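Setting Up a Shared Workbench with T-Slot Extrusion Rails

Applies to: fixed benches with a flat panel top, single operator or two operators side by side
Last revised March 7, 2021

Scope

These instructions cover building a bench top from a rigid panel carried on an aluminum extrusion frame, squaring it, leveling it, and fixing accessories to the rails. Legs and casters are covered on a separate page. The procedure assumes that the extrusion has been cut to length by the supplier and that the ends are square to within the supplier's stated tolerance. If you cut your own, use a miter saw with a non-ferrous blade and deburr both the outside edges and the inside of every slot.

Tools and parts

Extrusion, 30 mm series, for the two side rails, the front rail, the back rail and one cross rail
Corner brackets with matching screws and T-nuts
Bench panel, 18 mm thick, sealed on both faces and all edges
Hex keys, preferably T-handle
Machinist's square
Steel tape
Level, 700 mm or longer
Low-strength threadlocker

Do not mix T-nuts from different makers. Nuts sold for the same nominal series can differ in height, and a nut that sits too low will bottom out on the screw before the joint is clamped.

Step 1. Lay out the frame

Place the side rails on a flat floor with their slots facing the same way. Set the back rail between them, then the front rail. The side rails should run the full depth of the bench, with the front and back rails butted against their inner faces. This puts the joint lines at the sides and leaves the front rail free of end caps.

Load all T-nuts into the slots before closing any corner. Put in the nuts for the corner brackets first, then the nuts for the cross rail, then two spares per slot. Roll-in nuts can be added later, but they hold less than the slide-in kind and should be kept for light accessories.

Step 2. Square the frame

Fasten the corner brackets finger tight. Measure both diagonals from outside corner to outside corner. If they differ, push the longer diagonal inward and measure again. When the readings match, tighten one screw in each bracket, recheck, and then tighten the rest.

Work in an X pattern. Tightening one corner fully before the others will pull the frame out of square, and the error will not come out without loosening everything. Hywel Pritchard's notes for the Grundon shop call for a second diagonal check the following day. I have seen the reading move only once, on a frame where two bracket screws had been missed.

Step 3. Fit the cross rail

The cross rail stiffens the frame and divides the main surface from the front strip. Place it well forward of center. A rail set exactly at the middle falls under the area where most work is done, and any panel joint above it will collect dirt.

Where the cross rail is flush with the panel, treat it as a joint and cut the panel in two. Where it sits below the panel, the panel can stay in one piece. Check that the rail is parallel to the front rail by measuring at both ends, not by eye. 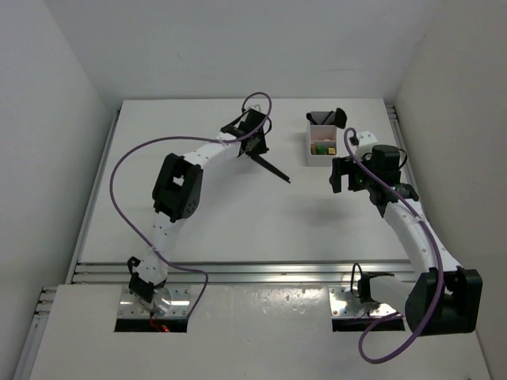 Step 4. Cut and fit the panels

Cut each panel 1 mm smaller than its opening in both directions. Panels with a wood core move with humidity, and a panel cut to the exact opening in January will bind by summer. Leave the gap even on all sides with card shims while you fasten.

Fasten from below wherever possible. Screws through the top face loosen the surface seal and become a nuisance when the bench is wiped down. If a top fastener is required, counterbore it and cap it.

Cutouts for cables or mounting plates should be made before the panel is fitted. Drill the corners first with a bit of at least 16 mm and saw between the holes. A square inside corner will start a crack sooner or later, particularly in a panel that carries a load near the opening. Seal the cut edge with two coats.

Step 5. Level the bench

Set the level along the back rail and adjust the rear feet. Move it to one side rail and adjust the front foot on that side. Then bring down the last foot until it just takes weight. Check across the front rail. If the front rail reads level and the back rail no longer does, the frame is twisted. Loosen the corner screws on one side, let the frame settle, and retighten.

Step 6. Mount accessories

Vises, lamps, stops and shelves should be fixed to the rails and not to the panel alone. For a heavy item, use a metal plate that spans to a rail, with at least two T-nuts. Apply threadlocker to any fastener that will see vibration. Leave the corner brackets dry so the frame can be adjusted later.

Maintenance

Check the corner screws after the first month of use and then twice a year. Vacuum the slots before adding nuts, as chips packed in the slot will keep a nut from seating. Replace any screw with a rounded socket.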